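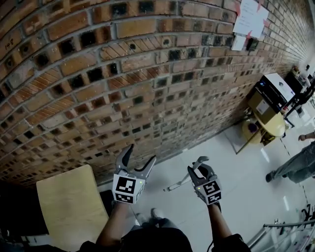

The brick wall, papers taped up near the far end.

January 29, 2024
Notebook, giving desk, Hernell Community Fund

Picking up where I left off with the renewal letter test. The reply envelopes have slowed to a trickle and I think it's fair to close the count, so I'm going to put everything down while I still remember it, including the parts that went sideways. It'll be long. Get a coffee.

What we mailed: 1,031 letters, all to people who gave at least once in the last three years and didn't give last year. Everyone got the same letter about the Dinimside home repair grants, the one with the paragraph about the porch steps. For 200 of them, picked at random off the list, we swapped the old full-page reply form for the short card, and that was supposed to be the only thing that changed. (More on "supposed to" in a minute.)

Replies with a gift in them: 120. Of those, 40 came back on the short card.

So one in five for the short card, and a bit under one in ten for the long form. I checked this twice and then made myself go eat lunch and check it again, and it held up all three times. I was so pleased I walked down the hall to tell somebody and then couldn't explain it very well, so let me try to do it better on paper.

The long form is the one we've all used forever. It asks for name, address, two phone numbers, email, employer (for matching gifts), how you'd like to be listed in the annual report, whether you want the newsletter on paper, whether you'd like to hear about leaving a gift in your will, and then at the very bottom, after all of that, how much you'd like to give. The short card has the name and address already printed on it, four amounts with boxes, a blank for any other amount, and one line for a note. On the back there's a checkbox that says "Please call me about other ways to give." It fits in the envelope without a fold, and I love it more than a person should love a reply card.

Now the trouble. The short cards were printed by Kołodziej, and the long forms came off our own machine as usual. The Kołodziej stock is thicker and a nicer cream color, and it feels like an invitation to something. Our own paper feels like our own paper. So when I say the card did better I can't swear it was the shortness. It might have been the feel of the thing, or that the name was already filled in, or all of it together. I should have had Kołodziej print a batch of the long form on the same stock. I thought of it the evening after we sent the order, in the car, and said a word I won't write here.

The second thing is postage. The short card packets went out with real stamps, thanks to a misunderstanding at the counter in Forkton, and the rest went out with the meter mark. I only found out when one of the packets was returned to us as undeliverable and there was a pretty little stamp sitting on it. People do open stamped mail more. Everyone who does this work believes that, and I believe it too, though I've never tested it properly here and clearly still haven't.

So that's three differences wearing one coat. I'm writing it plainly for whoever picks up this notebook after me: the result is encouraging, and please don't quote it to the board as proof of anything about short forms. Say "the new packet did better than the old packet." That much we do know.

On the gifts themselves. I haven't finished the amounts, and I'd like to leave them out of this entry until the batch totals agree with the bank. First impression from opening them is that the card people gave a little less each, and tended to check the lowest box. If so, that makes sense to me, the boxes are right there and the smallest one is first. We might try putting the boxes in the other order, or starting a step higher. I'm a little nervous about that. There are folks on this list who give what they can out of a fixed income, and I never want the card to make anybody feel their check is too small to bother mailing. The blank line stays no matter what. Same with the note line.

Oh, the note line! I want to get some of this down, it was the best part of the whole month. I expected it to be blank mostly, and a good many people wrote something. Several said thank you for the porch steps story. One asked whether the repair grants cover gutters (yes, and I've written back). One said they hadn't given last year because we never asked them, and that stopped me cold. I went and looked, and it was true. Their record had been marked "no mail" when they moved to Forkton and the mark was never taken off once we had the new address. I've fixed that one and I've started a list of other records with the same mark and a good address sitting right underneath it. It's going to be a dull couple of afternoons, but I think it may matter more than the card does.

Another wrote only "Keep going," with two underlines. I taped a copy inside the front cover of this book.

What we lose with the short card, to be fair to the old form:

Matching gifts. The long form asks for an employer and the card doesn't, so we got nothing on that from the card people. I could put it in the thank-you letter instead, where it seems friendlier anyhow. You've already given, we're grateful, and by the way your workplace might add to it.

Listing names. A few people really do care how they appear in the annual report, and I'd hate to print "Mr. and Mrs." for a household where that's wrong or has become sad. For now I'm going to use whatever we printed last time and call anyone I'm unsure about.

Email. We collected some good addresses from the long form and none from the card. I'm less bothered by this than I thought I'd be. The people who answer our letters like letters.

The will question. The checkbox on the back of the card did bring in a few, which surprised me. I had figured no one would turn it over. I've passed those along, and each will get a real phone call and not a packet.

Thank-you letters. These are going out within two working days of the deposit, and I'd like to hold that line even when it gets busy. I've been adding a handwritten sentence at the bottom for anybody who wrote on the note line, which slows me down terribly and which I have no intention of giving up. The receipt language is in the letter itself now, so there's no separate slip to lose. If you're covering for me, the template is the one called "thanks, repair, winter," and please do read the top paragraph before you print, since the old version still mentions the fall supper.

A small mess to record. A handful of long forms came back with the gift amount left blank and a check inside, and at first I entered those by the check, which is right. Then I had two where the amount on the form and the amount on the check didn't match. I went with the check both times and called both households. Both were very nice about it. One of them had simply changed their mind on the way to the mailbox, in the generous direction. Rule for the book: the check is the gift, and a mismatch gets a call.

I also found that I'd been logging the date we opened the envelope in one column and the date we deposited in another, and then for a stretch I had them switched. It's corrected, and the old sheet is saved with "switched" in the name in case anyone needs to see what I did. It doesn't touch the counts above.

For February I'd like to run it again and do it right this time. What I have in mind:

Same letter to everybody, no last-minute edits (I'm looking at myself).
Long form and short card both from Kołodziej, same stock, same color.
Names filled in ahead of time on both.
One kind of postage for the whole mailing, and I'll carry it to Forkton in person and stand there.
An even split, so we aren't comparing a small pile with a big one.
A code in the corner of each piece, so I don't have to tell them apart by feel, which was fun and also silly.

I'll need a price from Kołodziej before I can ask for the money. Their last invoice is in the folder behind the postage receipts. I expect the long form will cost more to print on that paper, and someone is bound to ask why we'd pay extra to make the old form look nice when we're hoping to be rid of it, so I'll have an answer ready.

The Dinimside folks would also like to know how the appeal did, and I promised them the total once the bank agrees with me. They've offered us a new story for the next letter, a family with a furnace that quit. I asked them to check again that the family is comfortable having it told, and to let them read it before it goes anywhere. We did that with the porch steps and it made the letter better. They fixed a detail I had wrong.

Still to do: finish amounts, start on the "no mail" list, call back the gutters household, who had a follow-up question, and order more of the cream envelopes. There are enough for the thank-yous on my desk and not many past that.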